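장기 여행자의 숙소 살림 메모, 부엌이랑 빨래 편

Fondale에서 지내는 동안 쪽지로 물어보시는 분들이 꽤 계셔서 한꺼번에 적어 둡니다. 호텔 말고 부엌 딸린 숙소를 빌려서 좀 오래 머무는 분들 얘기예요. 저는 요리를 잘하는 사람은 아니고요, 그냥 매 끼니 사 먹다 보면 속이 부대끼는 사람입니다 ㅎㅎ 그러니까 대단한 레시피는 기대하지 마시고, 남의 집 부엌에서 덜 고생하는 법 정도로 읽어 주세요.

도착한 날 저녁에 하는 일

짐부터 풀고 싶어도 부엌 서랍을 먼저 다 열어 봅니다. 칼, 도마, 냄비 뚜껑, 병따개, 깡통 따개, 이 정도는 꼭 확인하세요. Nimader 숙소는 와인 잔은 줄줄이 걸려 있는데 국자가 없었어요. 그 주 내내 머그컵으로 국을 펐습니다. 첫날에 물어봤으면 주인이 바로 갖다줬을 텐데 며칠 지나서 말하려니 괜히 민망하더라고요.

인덕션이면 냄비를 올려서 인식이 되는지도 봐야 해요. 알루미늄 냄비만 잔뜩 있고 화구는 인덕션인 집, 생각보다 많습니다. 냉장고 자석 하나 떼어서 냄비 바닥에 대 보면 금방 알아요. 착 붙으면 쓸 수 있고, 안 붙으면 대개 못 씁니다. 가스면 불꽃 색을 한번 보시고 노랗게 길게 올라오면 손대지 말고 주인한테 연락하세요.

그리고 설거지 수세미는 무조건 새 걸 꺼냅니다. 저는 납작하게 눌러 포장한 수세미를 한국에서 가져가요. 가방 구석에 끼우면 자리도 안 차지하고, 먼저 묵은 사람이 뭘 닦았는지 모르는 수세미로 컵을 닦는 기분은 정말... 네, 새 거 쓰세요.

식탁이나 조리대는 제가 도착하자마자 따뜻한 물에 주방 세제 한 방울 푼 걸로 닦고, 맹물로 한 번 더 닦고, 마른 천으로 마무리합니다. 짙은 색 상판은 맹물 단계를 건너뛰면 말랐을 때 줄이 허옇게 남아요. 이건 집에서도 똑같습니다.

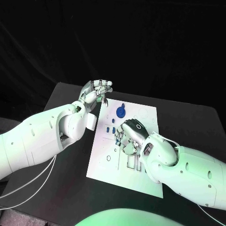

진회색 테이블 위로 양쪽에서 뻗은 흰색 로봇 팔, 뒤쪽은 검은 커튼

양념은 어디까지 챙길까

처음 긴 여행 갈 때는 고추장 통째로, 된장 통째로, 참기름 병까지 싸 갔다가 참기름이 새서 스웨터 하나를 버렸습니다. 그 뒤로는 가루 위주예요. 고춧가루, 멸치 육수 가루, 후추, 마른 다시마 몇 조각. 액체는 간장만 작은 병에 담는데, 뚜껑을 열고 입구에 비닐랩을 한 겹 덮은 다음 뚜껑을 다시 돌려 닫습니다. 그 위에 지퍼백까지 씌우고요. 이렇게 하고부터는 옷을 버린 적이 없어요.

소금, 설탕, 식용유는 현지에서 제일 작은 걸 사는 게 속 편합니다. Fondale에서는 Patrício라는 동네 가게를 자주 갔는데 (시장 뒷길에 있어요, 간판이 작아서 저는 처음에 지나쳤습니다) 식용유를 손바닥만 한 병에도 팔고, 쌀도 원하는 만큼 덜어서 팔았어요. 큰 마트에서는 그런 게 잘 없잖아요. 남은 양념은 떠날 때 주인한테 물어보고 두고 오면 다음 사람이 쓰기도 하고요.

아, 가루 양념을 담는 통은 투명한 걸로 하시고 이름을 꼭 써 붙이세요. 공항에서도 설명하기 편하고, 아침에 잠 덜 깬 상태로 커피에 육수 가루 타는 일도 막아 줍니다. 경험담입니다!

나라마다 못 들고 들어가는 식품이 다르니까 육류가 들어간 건 출발 전에 꼭 찾아보시고요. 라면 스프도 걸리는 데가 있어요. 저는 애매하면 안 가져갑니다.

밥 짓기

전기밥솥 없는 집이 대부분이니 냄비밥에 익숙해지면 여행이 편해져요. 제가 하는 방식은 이렇습니다. 쌀을 씻어서 30분 불리고, 물기를 빼서 냄비에 담고, 쌀과 같은 양의 물을 붓습니다. 뚜껑 덮고 센 불에서 끓이다가 보글보글 올라오면 제일 약한 불로 줄여요. 물 끓는 소리가 자작자작하는 소리로 바뀌면 불을 끄고 뜸을 들입니다. 중간에 뚜껑을 열고 싶어도 참으세요.

긴 쌀밖에 없는 동네에서는 불리는 시간을 줄이고 물을 조금 더 잡습니다. 그래도 우리 밥처럼 찰지진 않으니 볶음밥이나 죽으로 돌리는 게 낫더라고요. 저는 남은 밥은 납작하게 펴서 식힌 다음 지퍼백에 넣어 얼려요. 얇게 얼리면 전자레인지가 없어도 프라이팬에 물 한 숟갈 넣고 뚜껑 덮어서 금방 데웁니다.

바닥이 눌어붙었으면 박박 긁지 말고 물을 자작하게 붓고 베이킹소다를 한 숟갈 넣어 끓이세요. 식혀서 나무 주걱으로 밀면 훌렁 떨어져 나옵니다. 단, 알루미늄 냄비에는 하지 마세요. 시커멓게 변해요. 남의 집 냄비를 시커멓게 만들고 나면 퇴실 날까지 마음이 무겁습니다 (왜 아는지는 묻지 마세요).

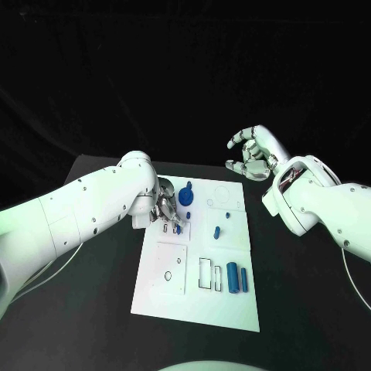

냄비 얘기가 나온 김에 전기 쓰는 물건도 적어 둘게요. 저는 한동안 Hotside라는 휴대용 전기 포트를 들고 다녔어요. 접히는 거라 가방에 쏙 들어가고 혼자 라면 끓이기 딱 좋은데, 물때가 끼면 접히는 부분이 잘 안 닦입니다. 식초를 물에 타서 끓인 다음 그대로 좀 두었다가 헹구면 깨끗해져요. 냄새가 남으면 맹물로 한 번 더 끓여 버리고요. 구연산 가루를 조금 가져가면 식초 냄새도 없고 더 가볍습니다.

숙소에 있는 큰 주전자는 밑바닥 표시를 꼭 보세요. Nimader에 있던 건 2000와트라고 적혀 있더라고요. 이런 건 벽 콘센트에 바로 꽂고, 여행용 어댑터나 얇은 멀티탭에는 꽂지 마세요. 드라이기도 마찬가지예요. 어댑터에도 몇 와트까지 되는지 작은 글씨로 쓰여 있으니 떠나기 전에 돋보기를 들고서라도 읽어 두시길. 오래된 건물에서는 주전자랑 오븐을 같이 돌리다가 차단기가 내려가기도 해요. 그래서 저는 첫날 차단기 위치도 물어봅니다. 깜깜해진 다음에 찾으려면 정말 힘들어요.

냉장고 정리

숙소 냉장고는 작고, 성에가 끼어 있고, 어딘가에서 꼭 냄새가 나요. 작은 종지에 베이킹소다를 담아 구석에 두거나, 커피 찌꺼기를 바싹 말려서 두면 좀 낫습니다. 덜 말린 찌꺼기는 곰팡이가 피니까 햇볕에 쫙 펴서 말리세요.

장은 이틀 치만 봅니다. 여행지 시장에 가면 눈이 돌아가잖아요. 저도 처음 보는 호박, 처음 보는 치즈, 다 사고 싶은데 결국 떠나는 날 아침에 울면서 먹게 됩니다. 허브 한 다발은 혼자서 절대 다 못 쓰니까 컵에 물 조금 넣고 꽃처럼 꽂아서 비닐을 헐렁하게 씌워 두세요. 바질만은 냉장고 밖에 두시고요. 추우면 잎이 까매져요.

양파 반 개, 레몬 반 개 같은 건 랩 대신 작은 공기를 엎어서 덮어 둡니다. 쓰레기도 덜 나오고, 공기는 어느 집에나 있으니까요.

남은 빵은 썰어서 얼려 두면 프라이팬에 바로 구워도 맛있어요. 딱딱해진 바게트는 겉에 물을 살짝 묻혀서 오븐에 잠깐 넣으면 다시 살아나고요. 오븐 없는 집에서는 국물에 적셔 먹었는데 그것도 나름 좋았습니다!

빨래는 밤에

11월의 Fondale은 비가 자주 와서 빨래가 정말 안 말랐어요. 그때 익힌 게 수건 말이입니다. 손빨래한 옷을 마른 수건 위에 펴고, 김밥처럼 돌돌 말아서, 그 위에 무릎으로 올라가 꾹꾹 누르는 거예요. 비틀어 짜는 것보다 물이 훨씬 많이 빠지고 니트도 안 늘어납니다. 저녁 먹고 바로 해서 널어 두면 얇은 티셔츠는 아침에 입을 수 있어요. 청바지는 포기하세요. 저는 여행 갈 때 청바지를 안 가져간 지 오래됐습니다.

빨랫줄은 고무줄 두 가닥을 꼬아 놓은 여행용이 좋아요. 꼬인 틈에 옷자락을 끼우면 집게가 필요 없거든요. 라디에이터 위에 바로 널면 녹물이 묻는 집이 있으니 마른 수건을 한 장 깔고 너시고, 전기 히터 위에는 절대 널지 마세요. 양말은 발목 쪽이 아래로 가게 널든 위로 가게 널든 저는 차이를 모르겠던데, 이걸로 댓글에서 길게 토론하신 분들이 계셨죠. 결론 나면 알려 주세요.

세탁기가 있는 집이면 먼저 빈 통으로 한 번 돌립니다. 고무 패킹 안쪽도 휴지로 쓱 닦아 보시고요. 뭐가 묻어나는지 보면 저한테 고마워하실걸요.

세제는 액체 말고 종이처럼 생긴 시트형을 챙겨요. 반으로 찢어서 세면대 빨래에 쓰기 딱 좋습니다. 다만 젖은 손으로 통에 손을 넣으면 전부 한 덩어리가 되니까 손부터 닦으시고요. 저는 한 번 덩어리를 만들어서 그걸 칼로 썰어 썼습니다.

배수구 냄새

오래된 동네 숙소에서 제일 많이 겪는 문제예요. 사람이 며칠 안 묵으면 배수관에 고여 있어야 할 물이 말라서 냄새가 올라옵니다. 물을 넉넉히 흘려보내기만 해도 대부분 괜찮아져요. 잘 안 쓰는 바닥 배수구에도 한 컵 부어 주시고요. 그래도 나면 거름망을 빼서 칫솔로 닦고 뜨거운 물을 천천히 부어 줍니다. 펄펄 끓는 물은 플라스틱 관에 안 좋으니까 조금 식혀서요.

저는 자기 전에 배수구를 비닐에 물 담은 걸로 막아 두기도 해요. 지퍼백에 물을 반쯤 채워 잠그고 배수구 위에 척 올려놓으면 모양대로 퍼지면서 착 막힙니다. 벌레 올라올까 봐 신경 쓰이는 분들한테도 추천!

물병이랑 보온병

물은 2리터짜리를 사서 작은 병에 덜어 다닙니다. 작은 병 안쪽 미끌미끌한 건 솔이 안 들어가니까 생쌀 한 숟갈이랑 미지근한 물, 세제 한 방울 넣고 신나게 흔드세요. 쌀이 없으면 잘게 부순 달걀 껍데기도 되는데 저는 헹구기가 귀찮아서 쌀로 합니다. 보온병 뚜껑 고무 패킹은 이쑤시개로 살살 빼서 따로 씻고, 밤새 뚜껑을 열어 둡니다. 닫아 두면 다음 날 냄새가 나요.

보온병에 커피를 담았다가 차를 담으면 맛이 섞이는 문제는 지난번 글에도 썼는데요, 베이킹소다 푼 물을 담아 두는 제 방법에 이런 댓글이 달렸습니다. 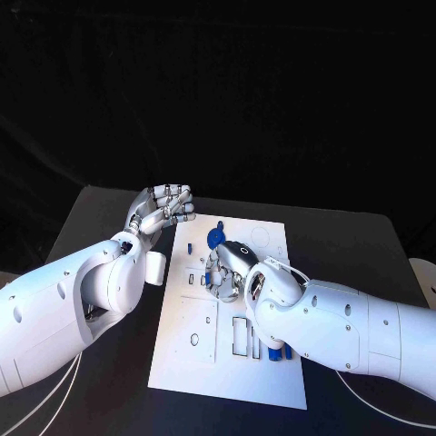 Bjartur Toft: 베이킹소다도 해 봤는데 저는 몸통보다 뚜껑이 문제였어요. 뚜껑을 다 분해해서 햇볕에 하루 말리니까 커피 냄새가 거의 빠졌습니다. 그리고 담아 둘 때 뚜껑을 꽉 닫지 마세요. 전 꽉 닫아 놨다가 열 때 물이 튀었어요.

뚜껑 햇볕에 말리기, 저도 해 봤더니 확실히 덜 나더라고요. 감사합니다! 꽉 닫지 말라는 것도 본문에 진작 썼어야 했는데 빼먹었네요. 다들 살짝 얹어만 두세요.

Mikkel Kárason 님은 보온병을 아예 두 개 들고 다니신다고 합니다. 커피용, 물용. 가방에 자리만 있으면 그게 제일 간단하긴 하죠. 저는 배낭이 작아서 못 하지만요.

떠나는 날

아침에 허둥대지 않으려면 전날 밤에 냉동실부터 보세요. 얼린 밥, 얼린 빵, 반쯤 먹은 아이스크림이 꼭 나옵니다. 마지막 저녁은 그래서 늘 정체불명의 볶음밥이에요. 채소 남은 거 다 썰어 넣고, 치즈 남았으면 그것도 올리고.

기름은 싱크대에 붓지 말고 키친타월에 먹여서 버리고, 유리병은 헹궈서 따로 내놓고, 분리수거 요령은 입실할 때 벽에 붙은 종이를 사진으로 찍어 두면 편합니다. 마지막으로 충전기. 부엌 콘센트에 꽂아 둔 충전기를 제일 많이 두고 와요. 저는 전날 밤에 충전기를 신발 안에 넣어 둡니다.

다음에는 숙소 칼이 안 들 때 머그컵 바닥으로 가는 법을 써 볼게요. 사진을 좀 더 찍어야 해서 시간이 걸릴 것 같고, 그 전에 궁금한 거 있으시면 댓글 남겨 주세요.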